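September 2026, notebook of the sorting bench, written by Iveta

Continuing from the page of Hwa-young. Please write after me on the same page, not on loose paper.

The second Skileo arm in the packing hall is now on the day shift. It takes the full cartons from the belt and puts them on the pallets. Before, this was the work of Dae-han and Bautista, and they both had bad backs from it. Now they are with us in the recording room and they do the small sorting by hand, with the grippers, so that the next arm can learn from it. Total until yesterday evening: 1,968 good recordings. Today we added 213.

What changes for the people, as I hear it at lunch:

- Dae-han likes to sit. He says his shoulders are better, but his thumbs are tired after two hours. We should change persons more often. I propose every 45 minutes, to be agreed with Nam-gil.
- Bautista misses the hall. In the hall one can talk, and here he must keep his eyes on the hands all the time. He asked if the radio is allowed. I see no problem with it, the sound is not used.
- In the hall there is only one person now at the end of the belt. She must walk to the Skileo when it stops, and it stopped 8 times this morning. Nobody planned her break. I wrote this to Feltov office, no answer yet.

Also the question of pay. The recording work is still paid as packing work. Nam-gil thinks that it should be a different grade, as it needs patience and some training. He will bring it to the meeting in November. I agree with him.

Work of today: pens and tubes with the grey organiser. The pen is more difficult than it looks. If one takes it too near to the end, it turns in the fingers and then it does not go into the compartment straight. Dae-han takes it in the middle and goes slowly, and this works better than my own way. The tube is easier, but the printed side should not always be up, so please turn it between recordings.

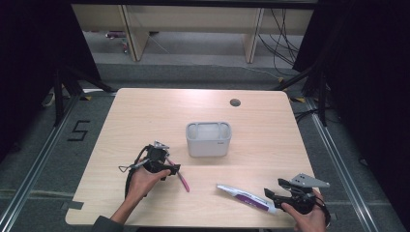 *Sorting table, pink pen or marker in the left gripper, tube still on the table.*

To do:

- Check the cable of the left gripper. Bautista feels it pulling when he reaches far.
- Ask Hwa-young for 2 more tubes of another size.
- Write the rest times on the door, when Nam-gil has agreed.

I stopped at half past four. The batteries are charging.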